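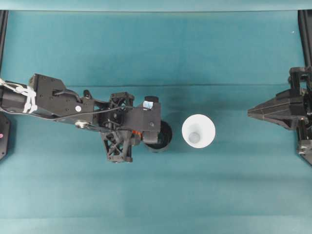 Two arms and two cups on one of the recording tables at Nirnside.

Nirnside records examples of everyday handling tasks for firms that train robot arms. We started in April with one table in Elleck and now run 8. Our team is 14 people, most of them operators.

An operator guides a pair of arms through a task from start to finish, and the cameras and joint positions are saved together as one example. Cups are our most requested objects. A typical order is 2000 examples of a single task, with the starting positions changed between takes.

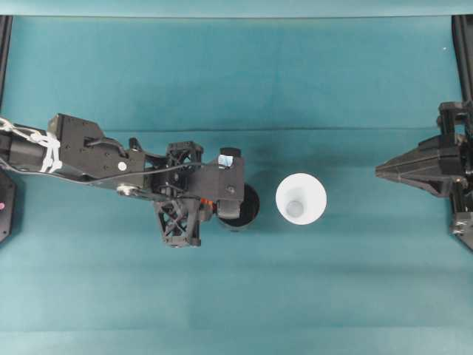 Every take is watched by a second person before it goes into a set. Failed attempts are kept and labelled, as some clients want them. Our largest set so far, made for Lehner, has 3476 takes and covers cups, lids and small trays.

Files are delivered in the client's own format or in Vostex, the layout we use in house. We do not train models ourselves and we do not sell one client's recordings to another.

Visits to the Elleck site can be arranged through the contact page. Please allow two weeks.

Page last updated Oct 10, 2023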